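About Pirkent

Home | About us | Our services | Membership | Contact

Pirkent is an independent subscription library and reading charity. We lend books, run reading groups and deliver to members who cannot easily leave home. Our main reading room is in Cunska, and we have smaller lending points at Jokent and Ma.
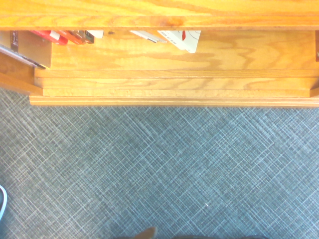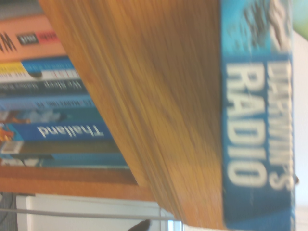
Our history

Pirkent began as a book exchange among the staff of a textile office in Cunska. Members paid a small weekly sum, and the money was used to buy new titles, which were passed from desk to desk. When the office closed, the collection was moved to two rooms above a chemist's shop and opened to anyone living in the district. The charity was formally established a few years later, and the present constitution was adopted in August of that year.

The lending point at Jokent opened at the request of residents after the local bus service was reduced. Ma followed, in a former ticket hall let to us by the parish. Each lending point holds its own stock, which is exchanged with the main reading room at regular intervals.

Our work

Membership is open to any person aged 16 or over. Younger readers may borrow on the card of a parent or guardian. Members may borrow up to 4 books at a time for a period of 3 weeks, and a loan may be renewed once unless another member has asked for the title. We do not charge fines. A member who has lost a book is asked to replace it or to pay what it would cost us to do so.

The home delivery service currently reaches 254 households. Deliveries are made by our own drivers, who also collect returns and take requests. Members who wish to receive large print or spoken word titles should say so when they apply, as these are held in a separate store at Cunska.

Reading groups meet monthly at all of our sites. Groups choose their own books, and the library undertakes to supply enough copies where it is given two months' notice. New groups may be formed by writing to the Librarian.

How we are governed

Pirkent is governed by a board of trustees elected at the annual general meeting. The Chair of the board is Chandrasekhar Bhat, who was previously head of a secondary school in Jokent. The day-to-day running of the library is the duty of the Librarian, who reports to the board each quarter.

Our income comes from subscriptions, the sale of withdrawn books and gifts left to us in wills. At the close of the last financial year the library had 1,858 members. Copies of the annual accounts may be read at the main desk or sent by post on request.

Donating books

We are glad to accept fiction and general non-fiction in good condition. We regret that we cannot take encyclopaedias, magazines or books with damp damage. Donors with more than two boxes are asked to telephone before travelling.

Page last reviewed 7/6/20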